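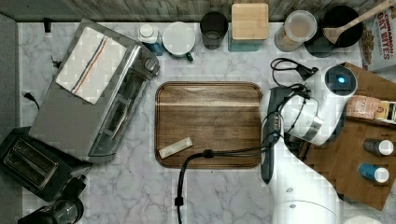 ## 4. Teaching a task by hand guiding

This section covers recording a task by moving the arm by hand. For recording with the remote handset, see Section 5. Both methods produce the same type of task file, and a task can contain segments recorded either way.

Complete Section 3 (mounting, payload entry and stop test) before you start. The arm will not enter Teach mode if the payload value is blank.

### 4.1 Before you record

1. Clear a path for the arm through its full reach. Items that are not part of the task can stay on the counter if they are outside the working zone set in Section 3.4.
2. Put the tray or other work surface in its start position. Mark two corners with low-tack tape if the task will be replayed later.
3. Place the object to be handled on or beside the tray. Use the same object, or one of the same size, for every recording in the set.
4. Route the gripper cable so that it has slack at the wrist. Turn the wrist joint by hand through its full range and check that the cable does not pull tight at either end.
5. Move power cords for other appliances out of the working zone.
6. Open the Fenov Teach software and select **Task > New**. Enter a task name of no more than 16 characters. Spaces are replaced with underscores.

> **Caution:** Do not teach or replay a task over a hot surface, or with an oven or toaster operating inside the working zone. The gripper fingers are not rated for contact with heating elements or hot glass.

> **Caution:** Keep knives and open containers of liquid out of the working zone during both recording and replay.

### 4.2 Entering Teach mode

1. Press and release the mode button on the base. The software shows **Standby**.
2. Support the arm at the wrist with one hand.
3. Hold the mode button until the software shows **Teach**. The joint brakes release one at a time, starting at the base.
4. Move the arm a short distance in each direction. It should stay where you leave it.

If the arm sinks when you let go, the payload value is too low. If it rises, the value is too high. Hold the arm, press the stop button, correct the value under **Setup > Payload** and start again from step 1.

**Note:** The payload value includes the gripper and anything attached to it. It does not include the object being picked up, which is entered separately under **Task > Object**.

### 4.3 Recording a pick-and-place segment

The steps below record a simple task: pick up a small block from the tray, lift it clear of the rim and set it down at another point on the same tray. It is a suitable first task for checking a new installation.

1. Move the gripper to a rest position beside the tray, above rim height. Select **Mark home**.
2. Select **Record**. Recording starts after a short tone.
3. Guide the arm from the wrist, not from the fingers. Force on the fingers is read as contact and will be stored in the task file.
4. Bring the gripper over the block and turn it so that the fingers line up with the two long sides. If the block is lying at an angle to the tray, turn the gripper to match. Do not straighten the block first unless it will be straight at every replay.
5. Lower the gripper until the fingertips are just above the tray surface. Leave a small gap. A fingertip that touches the tray during recording will press on it during replay.
6. Close the gripper with the foot switch, or with **Grip** on screen. Wait for the grip tone.
7. Lift straight up until the block is higher than the rim.
8. Move to the set-down point, lower the block and open the gripper.
9. Raise the gripper straight up before moving sideways.
10. Return to the home position and select **Stop**.

The software draws the path and lists the segment. A single segment can hold up to 3000 points. If the limit is reached, recording stops by itself and the last point becomes the end of the segment. Split longer tasks at a place where the gripper is open and clear of all objects.

**Note:** Speed is recorded along with position. Long pauses are trimmed if **Trim idle** is on, but slow movement is kept. Guide the arm at the pace you want it to work.

### 4.4 Soft objects

Sponges, bread and similar items need a lower grip force than wood or plastic. The default grip force is 50 per cent. For soft objects, start well below the default and raise it in small steps until the object no longer slips when lifted.

Set the force before recording. Changing it afterwards is allowed, but the finger positions in the file will then differ from those reached during replay, and the software will show a grip mismatch warning (W-55). The warning does not stop the task. To clear it, re-record the segment at the new force.

### 4.5 Recording repeats

One recording is enough to replay a fixed movement. If the task will be used with the Closatura learning module, record a set.

- Shift the object to a new position on the tray before each recording.
- Change its angle in at least half of the recordings.
- Keep the tray, the arm base and the lighting as they are.
- Use the same operator for the whole set where possible.
- Delete any recording in which you touched the object with your hand.

Do not delete a recording only because the first grip missed and you corrected it. Mark it **Recovered** in the segment list. The module uses these recordings separately.

### 4.6 Checking the recording

1. Stand clear of the arm with the stop button within reach.
2. Return the object to the position it had at the start of the recording.
3. Set the replay speed slider to its lowest value.
4. Select **Replay > Single**. The software asks you to confirm that the working zone is clear.
5. Watch the fingertips as they approach the tray, and again as they cross the rim.
6. Check that the gripper cable moves freely. It must not catch on the tray or drag the object along with it.
7. If the replay is correct, repeat at the recorded speed.

> **Caution:** Do not reach over the tray during replay, even at the lowest speed. Press the stop button before you adjust anything.

### 4.7 Common faults

| Symptom | Likely cause | Action |
|---|---|---|
| Arm will not enter Teach mode | Payload blank, or stop button still latched | Enter payload; twist the stop button to release it |
| Gripper closes beside the object | Object or tray moved after recording | Return to marked position or re-record |
| Fingers strike the rim | Lift too short before sideways movement | Re-record with a higher lift |
| Jerky replay | Arm guided from the fingers | Re-record, guiding from the wrist |
| Tray slides during grip | Fingertips recorded too low | Re-record with a gap; fit a non-slip mat under the tray |
| Cable pulls tight at wrist | Slack lost during routing | Stop, re-route, repeat Section 4.1 step 4 |

### 4.8 Saving and leaving Teach mode

1. Select **Task > Save**. Unsaved segments are lost when the arm is powered down.
2. Move the arm to its park position by hand.
3. Press and release the mode button. The brakes engage and the software shows **Standby**.
4. Keep supporting the wrist until the brakes have engaged.

Task files are stored under the name entered in Section 4.1. To copy them to another arm, both arms must have the same gripper type and the same software version. Position offsets for a second counter or bench are covered in Section 6.

Section 4 revised 14/05/2019, M. Lobo. Replaces the hand-guiding pages in the Alness edition.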